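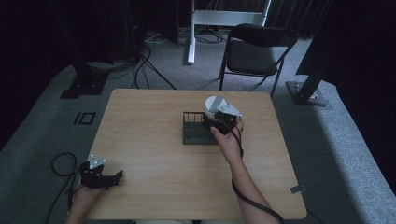
Week 2: Reading a Diary That Has Been Turned into Pictures

Handout for the evening course on archives and personal papers
January 21, 2024

Last week we talked about how letters and diaries find their way into archives in the first place, and we ran out of time just as things were getting interesting, so I have moved the last part of that talk into these notes. Please read them before we meet again. They are longer than I meant them to be (they always are), but you can skim the middle part on catalogs if you have worked in a library before.

Our main source for the next few weeks is the Rammont daybook. For those who joined late, this is a set of two notebooks kept by a seed merchant in the river town of Cuautle during and just after the First World War. The writer never signed them. We have a trade, a town, a bad knee, a sister who moves away, and a great many opinions about the weather. The notebooks were scanned for the Stirkora project, and you can look at every page on the project's website without an account. There are 2882 separate images in the whole Stirkora collection, of which the daybook makes up only a small part, so do use the collection menu and not the main search box, or you will be there all night.

What a scan gives you

People who have only read diaries in printed editions are often surprised by their first look at the real pages. A printed edition has been through many hands. Somebody has decided that a smudged word is "barley," somebody has put in the commas, somebody has moved the note in the margin to the bottom of the page and given it a little number. All of that is useful work and I would not want to do without it. But it does mean that you are reading the editor as well as the writer, and after a while you stop noticing.

With the scans you get the margin notes where they were written. In the first Rammont notebook the writer starts out very neatly, with the date in the upper left and a ruled line under each day. By the spring the ruled lines have gone, and by the fall there are entries written sideways up the edge of the page. A typed version would give you all those words in a nice straight column, and you would never know that the page had filled up and the writer had kept going anyway.

Look too at the ink. In April of the second notebook the color changes from a brownish black to a bright violet, and it stays violet for eleven pages. I used to think this was only a new bottle. Then a student in an earlier group pointed out that the entries in violet are all headed with the name of the sister's village, Irar, so the writer may simply have been away from home and borrowing someone else's pen. I can't prove it, but I like it very much, and it is the sort of thing you can only see when the page itself is in front of you.

What a scan leaves out

I am fond of scans, but they do flatten things. You lose the size of the book unless the people making the images have put a ruler beside it. The Rammont notebooks are small enough to go in a coat pocket, and I think that matters when you read the entries made at market, which are short and cramped and full of prices. On a big screen they look like entries in a ledger, and it is easy to start picturing a desk.
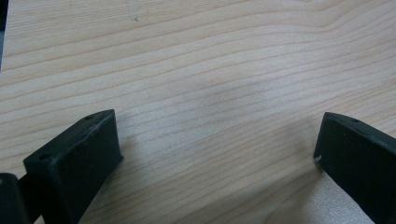 You also lose weight, thickness and smell, and you lose the way a book falls open. Old diaries tend to open by themselves at pages that were read often. The second notebook opens at the long entry about the flood, and there is no way to tell that from the website. I have asked whether a line about it could go into the catalog record, and I gather it has been passed along.

Blank pages are another matter. Some projects leave them out to save space, and I do understand the temptation, but a run of blank pages in a diary is evidence of something. Stirkora kept them all, bless them. Between the flood entry and the next one there are six empty pages. Did the writer mean to come back and fill them in? Were they stuck together? Look closely at the corners in the largest view before you make up your mind, and write down what you think.

A word about catalogs

Every scan comes with a record, which is the block of text under the image giving a title, a date and a short summary. Treat the record as a friendly and well-informed guess. The person who wrote it may have had a very short time to spend on each item, and small errors creep in and then get copied from one website to the next. The record for image 44, to take the one I know best, gives the subject as "accounts." It is a page of sums, true enough, but the sums are a count of how many days it has been since a letter came. You will see what I mean when you get there. Anyone searching the collection for letters or family life would miss it completely.

So please read the page first and the record second. I know this is slower! It is also a good deal more fun, and you will remember the page better for having struggled with it a little.

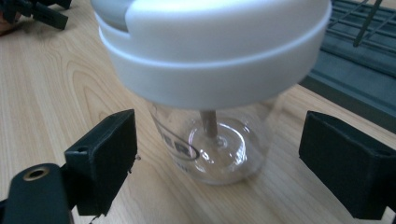
How to make a transcript for this course

We are not trying to produce a published edition, so the rules are simple, and they are the same ones we used for the practice letter last week.

Copy the spelling as you find it, even when you are sure it is a slip. The writer spells "receipt" three different ways and I would like to keep all three.

Keep the line breaks. Start a new line where the writer does. It looks odd when typed, but it makes it much easier for the rest of us to find our place when we check your work against the page.

Put square brackets around anything you are unsure of, with a question mark inside, like this: [harness?]. If you can't make out a word at all, write [unclear] and move on. Please don't spend an hour on one word. Come back to it after you have read the rest of the page, when your eye has got used to the hand, and quite often it will simply read itself.

Words that have been crossed out should be typed and marked [struck out]. They matter. In a private notebook there was no reader to be polite to, so a crossing-out tells you something about the writer's second thoughts – or, now and then, just that the pen was leaking.

Drawings go in as a short note, such as [sketch of a cart, lower right]. There are more drawings than you might expect, mostly of carts and fences, and one very good goose.

For next time

Choose two facing pages from either notebook and make a transcript following the rules above. One page on its own is not quite enough to get used to the handwriting, and the left and right sides often talk to each other. Pick pages you like the look of. If everyone chooses the flood I will not mind, but it would be nice to hear about some ordinary days too.

Then write a paragraph or so on one thing you noticed on the page that would be lost in a typed version. It can be very small. Past groups have written about a blot, a pressed stem, a change in the size of the writing toward the bottom of the page, and a thumbprint.

If you have trouble opening the large views at home, the reading room computers handle them well, and the desk can print a page for you on the larger paper. Do bring a pencil and not a pen if you plan to work there, as they are strict about it, and bring a cardigan as well. It gets chilly by the windows after five.

Further reading is on the separate yellow sheet. I have left a few spare copies in the folder by the door for anyone who missed the first meeting.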